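3.2 Sorting stations and container layout

The household storage survey carried out in Warnetitz and Clostton recorded how small loose items are kept, grouped and put away in shared domestic spaces. Of the 209 households that returned a full inventory, 80 kept at least one open container in daily use on a kitchen or hallway surface. The remainder stored small items in drawers, in closed cupboards or in bags. This section deals only with the open containers and with the partly covered ones, which the earlier Galtine inventory had counted as closed.

The distinction matters for the figures given in Section 3.1. A container whose lid has been fitted and a container whose lid lies over part of the opening were treated as a single class in the Galtine inventory, and the proportion of closed storage was overstated as a result. We have therefore used three classes: open, part-covered and closed. A container was placed in the part-covered class if an adult hand could reach the contents without the lid being moved. Where two members of the survey team disagreed, the container was visited again and the second reading was kept.

Across both towns, 556 containers were entered in the final table, of which 38 were part-covered. Most of these were long, low boxes of clear plastic. Residents described two habits in particular. Some slid the lid along the box and left it there while items were being put away in stages over an afternoon. Others used the lid as a second surface, on which they set down anything that had not yet been given a place. Both habits were more frequent in Clostton, where kitchens are smaller and worktops are often shared between two households.

Trays were recorded separately. A shallow tray standing next to a deeper box was entered as a pair, provided that the resident confirmed that the two were used together. Pairs of this kind were common where bottle caps, jar lids and similar small parts were saved for later use. The tray usually held items waiting to be sorted and the box those already sorted, although several residents in Warnetitz reported the opposite arrangement and saw no difficulty in it.

Surface coverings were noted for every table on which a container stood. A mat large enough to cover most of the table was entered as "full", and a smaller one as "local". Figure 4 shows the part-covered arrangement with a full mat. 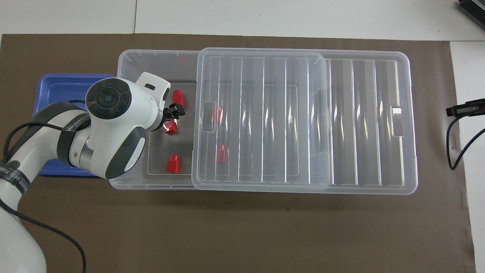

Figure 4. Part-covered clear storage bin on a dark brown mat, with a blue tray to its left. The left portion of the bin is open and the lid lies over the middle.

3.3 Limits of the container classes

The three classes describe the state of a container at the time of the visit and give no account of how long it had been in that state. A box entered as part-covered in the morning may have been closed by the evening. The Boonyarit diary sheets, which were completed by a smaller group of households in July, are used in Section 4 to examine such changes.

Container Use in Shared Domestic Spaces | Contact: survey office, Warnetitz | All rights reserved | Back to top

Related items
Drawers and their contents: a second look at the Galtine inventory
Keeping household diaries: notes on the Boonyarit sheets
Shared worktops in Clostton kitchens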